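Search this site Enter keywords Go

Tools and Methods: Fingertip pads and controller settings for the hand-held gripper trial

September 5, 2020

The kitchen trial compares two fingertip pad sets and two controller firmware builds on the same tableware. Arnar Ketilsson ran the handling passes at the Skumstead counter. Manikandan Nair did the logging and the timing fits. The pads are the Botar flat set, which we have used in April and after, and the Hauksdóttir set with a softer face and a shallower groove pattern. The controller is the Jerkano unit in both cases, with build 12 and build 16.

Every pass uses glazed pieces on a gray mat beside the gas cooktop. Plates and bowls are both included. Glaze is the hard part for the pads, and highlights on it are the hard part for the camera. The mat adds a third problem, as a fingertip that comes in too low drags the weave and moves the piece before contact. Approach height is therefore fixed in the procedure and checked before each pass.

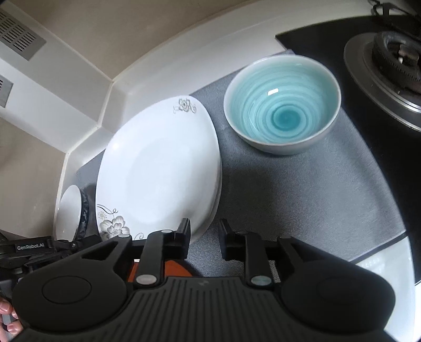

Pad preparation is the same for both sets. Wipe the faces with a dry cloth, close the jaws fully, zero the opening reading, then open to the full stroke. Do not zero with a piece between the fingertips. One early log was lost to this and the affected passes were repeated.

Jaw opening is read at the linkage and converted to fingertip distance in software. With the Botar pads the conversion holds across the stroke. With the Hauksdóttir pads it drifts near full closure, where the softer face compresses and the reported opening falls below the real one. Manikandan added a correction term for the last part of the stroke. It is a single coefficient, stored in the pad profile, and must be loaded again whenever pads are swapped.

On stacked plates the Botar pads were easier to place. The stiffer edge finds the gap between rims and stays there. The softer pads tended to fold at the entry and needed a second approach. On single plates held by the rim the result was reversed – the Hauksdóttir pads kept their position when the wrist turned, and the Botar pads allowed a small rotation.
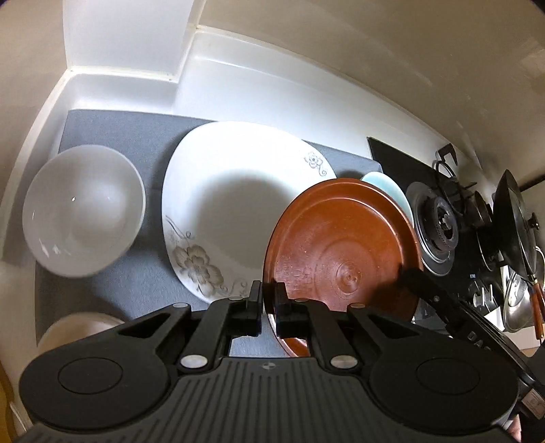
Build 16 shortens the delay between the trigger and the recorded jaw position. Build 12 smooths the signal more heavily, so the moment of contact is spread over several samples and has to be estimated afterward. In the newer build the contact step is sharp enough to mark directly. The cost is a noisier trace while the jaws are held still. A light filter in post-processing removes most of it.

Camera exposure was locked for all passes. With automatic exposure, white glaze pulled the image dark as the gripper came close, and fingertip tracking dropped out against the black cooktop. The locked value is slightly bright on the white pieces but keeps the fingertip edges readable.

Open items: pad wear has not been measured, and bowls have only been tried by the rim. Arnar wants 3 more passes per pad set on the deeper bowls before the profile is frozen. Until then, leave build 16 on the bench unit and keep both pad profiles in the shared folder.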